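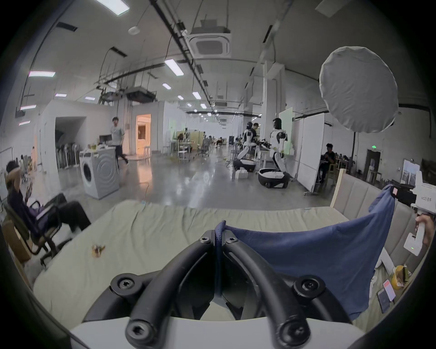 Ticket: Dark navy clothes come out with gray marks and a smell
Product: Alleo front loader, white, 8 kg
Opened by: Edit Lakatos
Status: Closed

Edit Lakatos, first message

Good morning. I write about our washing machine, which we bought second hand from the Oláh shop in October. It washes light things without a problem. With dark navy things we have gray marks after drying, like dust that was rubbed into the cloth. We see them best when two people pull the garment tight between them over the folding table. When it hangs loose you can miss them completely, and then you find them after it is already folded and put away.

The second problem is the smell. It is not strong, but it stays in the thick parts, for example at the seams and in the collar.

What I tried already:
- another extra rinse, no change
- less clothes in the drum, a little better
- a new powder, worse than before

The program is always the dark one, at 30 degrees, spin speed 1,000. Please tell me if I should change the spin.

Béla Somogyi, Prenach Support

Hello Edit, thank you for the clear message. Please leave the spin as it is for now. Gray marks on dark cloth can come from three places: powder that did not dissolve, lint from other clothes, or old deposit behind the door rubber. Can you check the following and write me what you find?

1. Pull out the drawer completely and look at the ceiling of the space where it sits.
2. Open the fold of the door rubber with your fingers, at the bottom, and wipe it with a white paper towel.
3. Rub one mark with a damp cloth. If it goes away and the water feels a little slippery, it is powder.

Also, is something stored on top of the machine? I ask for the reason that the drawer sometimes can't be taken out when things hang over the front.

Edit Lakatos

Yes, the top of the machine is full, I am sorry to say. We put everything there. I moved the front things to one side and now the drawer comes out.

Results:
1. The ceiling of the drawer space had a hard white layer and in the corner something black.
2. The paper towel was gray with short hairs on it. I also found a piece of candy wrapper in the fold. People here fold clothes and eat at the same table, so it was probably in a pocket.
3. Two marks went away with the damp cloth and the water was slippery. One mark did not go away.

So I think it is powder and lint together. Is this possible?

Béla Somogyi, Prenach Support

It is possible, and I see it often. Please do this in the same order:

Wash the drawer in warm water and clean the space with an old toothbrush. Empty the filter behind the small flap at the bottom, with a flat dish under it. Run the machine empty at 90 degrees, without powder. After that use liquid for dark clothes and leave the powder for towels and sheets. Turn the garments inside out and empty all pockets.

Leave the door and the drawer open a little between washes, for the smell.

Edit Lakatos, Saturday

I did everything. In the filter there was a coin, a button and a lot of lint. The empty wash I did 2 times, because after the first one there were still black pieces in the drum.

Then I washed only the navy things, with the Ollier liquid. Dried flat, pulled tight and checked on both sides: no gray marks, except the old one that did not go away before. The smell is gone from the collars. In one thick seam I still notice it when I put my nose very near.

One more question, how often must I clean the filter?

Béla Somogyi, Prenach Support

Every 2 months is enough, or every month if you wash many towels. For the old mark, try a lint brush on the dry cloth. If it is still there, the color itself is probably worn at this place and washing will not help.

I close the ticket now. If the smell returns, please answer here and it will open again.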